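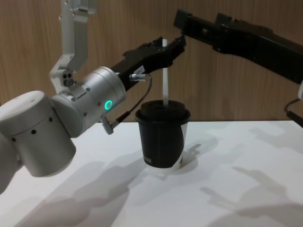 Tratura two-arm cell with a lidded cup and straw. Both grippers are close together over the cup, the area covered by this kit.

Dirkard shared-zone interlock kit
For Nerkau Tratura two-arm drinks cells

Availability: in stock
Supplied as: retrofit kit, or fitted at the factory on new cells
Applies to: Tratura cells running Galanis cell software with shared-zone handover switched on

Overview

Dirkard is a hardware interlock for cells in which two arms work over the same cup. It stops one arm entering the space above the lid until the other has been measured as clear of it. It replaces the software handover originally supplied with Tratura cells, which has a known fault. The fault is set out below and should be read before the kit is ordered or fitted.

The kit is a machine protection device. It does not replace guarding, emergency stops or the risk assessment for the site, and it must not be used to justify a person reaching into the cell while either arm is powered.

Description of the fault

In the original arrangement the shared zone is managed by the Galanis software. The zone is a column of space standing on the cup lid, 132 mm high. An arm requests the zone, is granted it, carries out its move and releases it. The other arm may then be granted the zone.

The release is sent when the commanded position of the arm leaves the column. Under normal conditions the real position follows closely and the grippers pass with adequate clearance. If the arm is running behind its commanded path, the zone can be released while the gripper is still over the straw. The second arm is then granted the zone and moves in, and the two grippers meet.

The fault was first reported in July by a site where the fingers of one gripper struck the body of the other during straw placement. The straw was crushed, the lid was pushed off its rim on one side and one fingertip was bent. There was no injury. Tipene Kereama, who leads field service at Nerkau, recovered the controller logs and found that the arm leaving the cup had been slowed by its own joint torque limit. The second arm had been granted the zone with the first still inside it. Neither controller recorded an error before contact.

We repeated the condition in the test cell by adding drag to the gripper cable. The early release could be produced on demand once the lag was large enough. It did not depend on which arm went first.

Conditions that make it more likely

Cable drag. A gripper cable that is too short, stiff or caught behind the wrist adds load near the end of the move. The loop between the gripper and the wrist connector must be free to travel through the full rotation of the joint.

Reduced speed. The fault is more likely when one arm has been set to reduced speed and the other has not. Sites often do this while teaching a new cup height and leave the setting in place afterwards.

Straw grip. If the fingers do not release the straw cleanly, the arm withdraws against the lid. The extra load is small but comes at the worst point in the cycle.

Restart after a protective stop. This case is more serious and is dealt with separately in the next section.

Restart after a protective stop

When a Tratura cell restarts after a protective stop, the Galanis software clears all zone grants. It does not check where the arms are before doing so. If the stop occurred with a gripper over the cup, the software treats the zone as free and can send the other arm into it straight away.

An operator clearing a spilt cup or a displaced lid may expect the arm that stopped to be the one that moves first. This cannot be relied on. Until the kit is fitted, use the following procedure after every protective stop:

Press the emergency stop before opening the guard. Do not rely on the protective stop alone.

Remove the cup and any loose straw or lid.

Close the guard and release the emergency stop with nobody inside the guarded area.

Jog each arm to its home position in turn, from the pendant, at reduced speed.

Confirm on the pendant that both arms report home, then restart the cycle.

The indicator light on an arm is not evidence that the arm is safe to approach, whatever its colour. It reports the state of that arm only. It carries no information about the shared zone or about the other arm.

Interim settings

Cells waiting for a kit may continue in use with shared-zone handover switched off. In this mode each arm returns to home before the other leaves it. The cycle is slower and the mode cannot be used for recipes in which one gripper steadies the straw while the other works beside it. Those recipes should be withdrawn until the kit is fitted.

Lengthening the handover delay is not an accepted fix. We tested this and it reduced the number of contacts without removing the cause. A long enough lag defeats any fixed delay.

How the kit works

Dirkard takes measured joint positions from both arm controllers and works out the position of each gripper independently of the Galanis software. A grant is passed to an arm only when the measured position of the other gripper is outside the column and moving away, or stationary at home.

If a gripper enters the column without a grant, the module opens the protective stop circuit of both arms. If the position signal from either arm is lost, or the two channels inside the module disagree, the result is the same. The module keeps the last valid zone state through a stop and a loss of power, so a restart no longer clears the zone by default.

Recipes in which both grippers have to be over the cup together are handled by a joint grant. This allows both arms in at reduced speed with a minimum gap between gripper bodies, which is set during commissioning. The gap is measured from the outer faces of the grippers, including cable fittings and any bracket added on site. Side-mounted fittings have been left out of gripper models in the past and must be entered.

Specification

Monitored arms: 2
Zone shape: upright column, centred on the taught cup position
Zone height above lid: 132 mm, fixed
Response, zone breach to output open: 9 ms
Position sampling: every 2 ms
Outputs: dual channel, volt-free, one pair for each arm
Behaviour on signal loss: both arms stopped
Zone state on power loss: retained
Mounting: rail, inside the cell cabinet
Reset: key switch, outside the guard

The response time given is for the module alone. Stopping time and distance for each arm must be added to it, with the gripper and heaviest payload fitted.

Kit contents

Interlock module with rail clip
Position signal leads for both arm controllers
Output wiring loom with labelled ends
Key switch and mounting plate
Replacement gripper cable for each arm, in the longer length
Cable clips for the wrist
Calibration post, same height as the standard cup and lid
Galanis software update on memory stick
Fitting instructions and test record sheet

The replacement gripper cables are part of the fix and must be fitted even where the existing cables appear sound. The update disables the old zone release. The module will not enable its outputs until the update has been detected.

Fitting

Fitting must be done by a Nerkau engineer or by a person who has completed the Tratura maintenance course. The cell must be isolated and locked off at the supply. The order of work is module, looms, gripper cables, key switch, software, calibration. Do not load the software first: the cell will then have no zone control of any kind until the module is wired.

Calibration uses the post in place of a cup. Each arm is brought to the post in turn and the position stored. Where a site uses more than one cup height, calibrate to the tallest with its straw in place. A shorter cup then has spare height above it, and the module treats the space as occupied. This costs a little cycle time and is accepted.

Checks after fitting

Run the breach test supplied with the module for each arm separately, then for both together. Pull each position lead in turn and confirm that both arms stop. Remove power with a gripper inside the column, restore it, and confirm that the other arm is refused entry until the key switch has been used and the first arm is home.

Finish with an unattended run of 2,000 cycles on the site's own recipe, guard closed. Any stop caused by the module during this run must be investigated before the cell is handed back. Repeated stops at the same point in the cycle usually mean that the gripper cable is pulling or that the cup position was taught with the post off centre.

Known limits

The module does not detect the cup, the lid or the straw. It will not prevent an arm from pushing a straw through a badly seated lid, or from closing its fingers on a straw that is out of position.

It does not protect against contact between the upper parts of the arms outside the column. On cells where one arm reaches in from high on the opposite side, check the full length of that arm against the other arm's wrist and joint housings during commissioning.

It does not detect people.

Parts damaged in a contact

After any contact between grippers, take both out of service. Bent fingertips must not be straightened. The coating can crack at the bend and shed fragments above an open or lidded cup. Discard any drink that was in the cell, check the wrist mounting face for movement and recalibrate before restart. Replacement fingertips are sold in pairs on the gripper spares page.

Ordering

The kit is supplied without charge for Tratura cells delivered with the original handover. Have the serial numbers of the cell and both controllers ready, along with the Galanis software version shown on the pendant start screen. Kits for cells with grippers from another supplier need a dimensioned drawing of the gripper before dispatch.

Technical questions and reports of contact between arms should go to Tipene Partington, product safety, Nerkau. Please save the controller logs before switching the cell off, as the older controllers overwrite them at the next start.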